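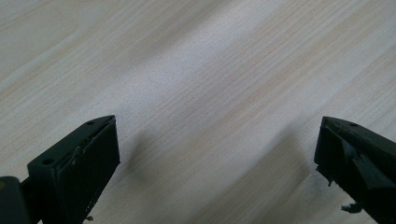 *Pale wood grain, close up.*

# Your questions about my swap shelf

I get the same handful of emails every week, so I've put my answers in one place. If yours isn't covered, write to me and I'll add it (eventually!).

**What is Cludwood?**

It's a board game swap I run from my front room. You bring a game you're tired of, you take one home that you haven't played. No money changes hands, and I don't keep score of who brought what.

**Do I have to join anything?**

No. Give me your first name and an email so I can tell you when the next swap is on. There are 646 people on the list now, which still makes me a bit giddy, but don't worry, they never all come at once. A normal evening is 30 people and a lot of biscuits.

**What if a piece is missing?**

Stick a note inside the lid saying what's gone. A missing pawn is fine, we've all used a button. A missing rule book is usually fine too, you can find most of them online. Missing cards are trickier, so ask me first. 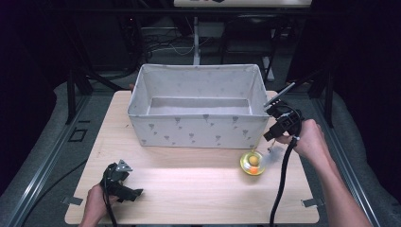 Please don't tape the lids down, by the way. Tape pulls the print off the cardboard and I've lost a lovely old cover that way. A big elastic band does the job.

**Can I bring jigsaws?**

Yes, up to 3000 pieces. Anything bigger and I can't get it up the stairs with the rest! Do tell me if you've made it and know for sure it's complete. Liesbeth Martens once did a whole winter sky before finding out, and she still brings it up.

**Are children welcome?**

Very much so, from 8 upwards if they're coming on their own two feet and choosing for themselves. Younger ones are welcome with a grown-up who'll keep an eye on the dice.

**I took a game home and hated it. Now what?**

Bring it back next time, that's the whole idea. Joris Verbeke has had the same farming game three times because he keeps forgetting he doesn't like it.

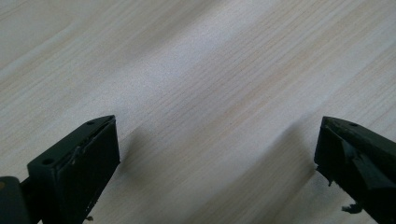

And if you loved it, keep it as long as you want. I only ask for things back if they've got a Prins sticker on the bottom, as those are mine and I'm soft about them.

**When is the next one?**

I'm hoping for October. I'll email everyone on the list once I've picked a date.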